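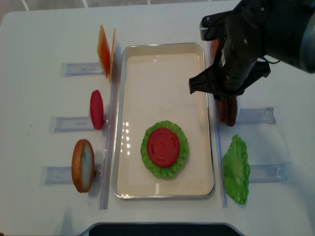
A patty comes in from the right, with the lettuce and tomato already on the tray.

Lunch Rush, One Slice at a Time

Rekha Varma has made more burgers than most line cooks, and you couldn't eat a single one. She makes them with a robot arm, steering it by hand from a chair at Suvarna, a small robotics outfit that spends its days teaching machines to handle squishy, slippery, awkward things. Her current job is a toy burger. By April she wants the arm to build one without her.

I had a go myself and I can report that it's wonderful fun and really hard! You move your hand, the arm moves, and your brain starts to believe those two black fingers belong to you. Then you reach for a patty, come in a little too low, and remember that they don't.

"People go straight for the food," Varma told me. "You have to think about where your fingers will be when you let go." She stores everything on edge in clear holders so the gripper has two flat sides to grab. The rest is patience, and a light squeeze.

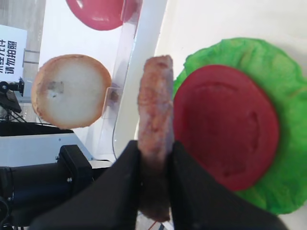
What the robot learns from

Every run Varma steers is saved from start to finish: what the cameras saw, where the arm was, how wide the fingers were open. The team calls the whole setup Burkum, and its goal is 1,000 good runs. A learning program then studies them all and tries to work out what she would do next. Feed it only perfect runs and it gets lost the first time something slides, so she leaves in some of her own wobbles, along with the recoveries. I loved that. Her near misses are part of the lesson.

Bakari Langat, who trains the program, watches the playback with a notebook on his knee. He told me he can pick out who was driving within seconds, the way you might know a friend by their walk.
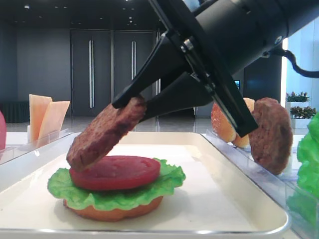 Letting go is the hard part of teaching by remote control, and Langat talks about it the way golfers talk about putting. A grip is forgiving. A release has to happen at the right height and the right angle, and the operator has no feeling in those fingertips to help. With the patty tipped steeply like this, its low edge just over the tomato, one finger on top and the other underneath, there's a choice to make — open now, or level out first? Varma levels out. Hema Kotian, the third operator, likes to set the low edge down and let the rest follow. The program gets both styles, and Langat is itching to see which one it picks up.

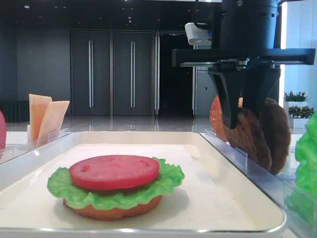
Skallow Magazine | From the Suvarna Manipulation Team

Kotian's best run so far took roughly 22 seconds from first reach to last, and she's still grinning about it. Next up is shuffling the order, so the arm has to look at what's on the tray before it goes back to the holders. After that, she'd like to try sandwiches with a floppier sort of bread.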